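Mum rang at 11 to say the Omerberg flat had to be empty by January, and could I please do something about Annag's clothes.

So I did. I tipped the lot onto the bed, right on top of the green bedspread Nan gave us, and started a pile for keeping and a pile for Savvas, who'd promised me 50 bucks for anything he could flog at the Cordeiro Street market. My sister Annag never folded a thing in her life – she heaped. I found a bus ticket in one pocket and a note in another that just said "not the blue one, you goose."

Which blue one, though? She owned 300 blue things!
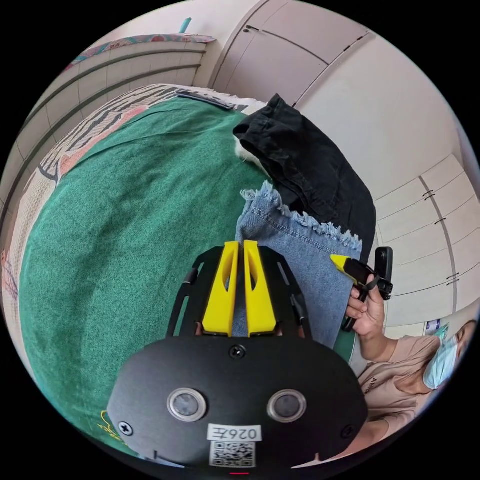 Last changed in January, 4:50 pm

The denim with the frayed edge I held onto longest. I put it by the black stuff, then on Savvas's pile, then back again. When he knocked I sat on the bed and told him there was nothing blue this time, sorry.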